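SPEAKER NOTES
Registration and color order in layered stamping
Disstead Paper Crafts Meeting, afternoon session, 2:15
Speaker: Dima Sfeir

Slide 1. Title

Introduce self. Thank Randa Kanaan for the room and the projector. Mention that the handout has the ink table on the back, so there is no need to copy it down. Questions at the end, except on terms, which can be asked at any time.

Slide 2. Scope

Layered stamping means two or more stamps, cut to fit each other, printed in sequence to build one image. This talk covers clear photopolymer stamps on smooth cardstock. Red rubber is handled differently and is left out. So are die cutting and foiling.

Two variables are covered: registration (where each layer lands) and color order (which ink goes down first).

Slide 3. Test set

All results come from 549 printed panels made on one platform with the same three stamp sets. Panels were 4 by 5 1/4 inches, white, 110 lb cover. Italo Sala printed half and I printed half. We used dye ink for 209 panels and pigment ink for the rest.

A panel was marked as a reject if any layer was off by more than 1/32 inch at its worst point. This is a strict limit. Most people looking at a birthday card at arm's length will accept twice that.

Slide 4. Sources of misregistration

Go through in this order.

Stamp stretch. Photopolymer stretches when it is peeled off the carrier sheet. Peel from the widest part of the design. Leave the stamp face up on the mat for a minute before mounting. Long thin pieces such as stems and banner tails are the worst.

Paper shift. Magnets hold the panel down but do not stop it from sliding. Push the panel into the corner of the platform before every impression, including the second impression of the same layer.

Hinge play. Older platforms develop side play at the hinge. Check by stamping a fine cross, lifting, and stamping again without re-inking the plate position. If the lines have thickened in one direction only, the hinge is loose.

(Pass around the cross sample. Get it back.)

Slide 5. Mounting the second layer

Print the base layer. Lay the second stamp face down on the printed base by hand, with the panel still in the corner. Close the lid to pick it up. Line up one sharp feature, such as a petal notch, and ignore the outer edge. Outer edges on many sets are drawn with a deliberate gap, and matching them throws the inside off.

Make one trial impression on scrap tracing paper laid over the base. Adjust. Then print.

Slide 6. Color order, dye ink

Light to dark. Dye ink is transparent, so a light layer over a dark one will not show. Let each layer sit before adding the next. Two minutes was enough on our stock. With less, the darker ink spread into the lighter one at the edges.

The Dixit yellow is the exception in the handout table. It picks up color from whatever is beneath it and carries it back to the pad. Print it first and keep it first.

Slide 7. Color order, pigment ink

Pigment ink sits on the surface and dries slowly. Light over dark is possible but needs two impressions, and the second must land exactly on the first. We left 12 hours between layers for full coverage work. Heat setting shortens this but curls the panel, and a curled panel will not seat in the corner.

If heat is used, flatten the panel under a book before the next layer.

Slide 8. Building a gray scale

Concrete, stone and pavement backgrounds come up every year for masculine cards. Three layers are enough: pale warm gray overall, mid gray for the mottling, dark gray for the joints. Keep the joints thin. Print the mottling with a crumpled film wrap in place of a stamp and do not try to register it.

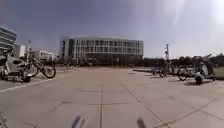

Pale gray-beige slabs with darker seams.

Slide 9. Cleaning between layers

Wipe with a damp lint-free cloth. Solvent cleaner is for permanent ink only and makes photopolymer tacky over time. One Fovon set in the test went cloudy after repeated solvent use. Clouding does not affect the print, but it makes alignment through the stamp harder.

Slide 10. Batch work

Raed Saliba makes cards for the hospital fund and works one layer at a time across the full batch. His method: mount once, print every base, remount once, print every second layer. Remounting for each card takes longer and adds error. Mark the plate with a fine wax pencil at two corners of the stamp so that a stamp knocked loose can be put back.

Slide 11. Settings for handout

Two light impressions in place of one heavy one. Re-ink before each. Condition new stamps with a white eraser. Store flat, out of sunlight.

Slide 12. Questions

If asked about the Dronent platform: not tested. Georges Zoubi has one and will bring it in September.

If asked about textured cardstock: no data. Collect the cross sample and the two magnets before the next speaker sets up.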